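I got to Prenska on a Saturday morning, and the first thing the lead developer did was apologize for the coffee. Then we talked about shirts for two hours.

Her team writes Wistel, the planning software that tells a pair of robot arms what to do with clothes. I asked why clothes, of all things. "A box stays a box," she said. "You pick up a sleeve and the whole shirt is a different shape, and your plan is already old."

So Wistel plans in short bites. It looks at the cloth, guesses where the edges are, picks a grasp for each arm and checks that the arms won't run into each other – then it looks again. The current version replans every 900 milliseconds, and she'd love to cut that down.

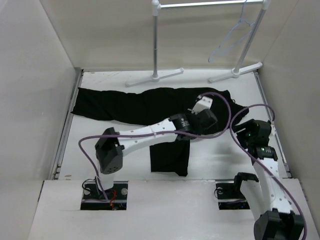 Page last changed: January

Black fabric is the one everybody on the team groans about! "The creases just vanish for the cameras," she told me. "You get one big dark blob and the software has to decide what's a hem and what's a fold." They've recorded 536 runs with dark garments so far, and she replays the bad ones at her desk in Rusard, their homemade log viewer (she showed me, and yes, it's kind of addictive).

I wondered if two arms made life easier. She laughed. "For the cloth, sure. For the planner, no way. Each arm is in the other one's road, and the rack is in the road of both." Their fix was to let one arm hold still while the other moves, which she called boring and very reliable.

Next up is getting a garment onto a hanger without a person tidying it first. She wouldn't give me a date for that – "ask me when the collision checker stops sulking."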